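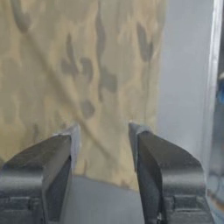
**arruda_442:** Low-slope addition, 20 years old, modified bitumen. Leak where it meets the main house wall. Edside quoted $874 to reseal the flashing. Skulex wants to replace it and cut a new reglet. Which?

**plerkwood_mb:** Replace. Sealant over failed counterflashing lasts two winters at best.

- Check the overlap at each joint. Four inches minimum.
- Probe the membrane at the base of the wall for soft spots.

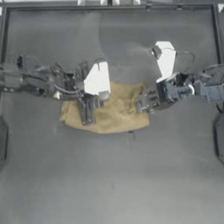
## Replies, page 2

**gutterline:** Disagree with plerkwood_mb. If the metal is sound and only the bead has let go, reseal it. Mine has held since a December job — six winters.

**plerkwood_mb:** Sheltered wall?

**gutterline:** North side, no overhang.

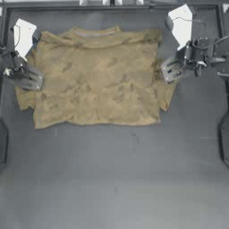

**Margarida Bastos:** Nobody has asked about the membrane yet. If it sags between fasteners, water ponds and backs up under the flashing whatever the sealant does. Think of the long fold hanging across the shoulders of that tan shirt: a shallow curve like that in a base sheet is a low spot. Run a hose test from the bottom up, ten minutes per section.

**arruda_442:** Hose test Friday. Holding off on both quotes.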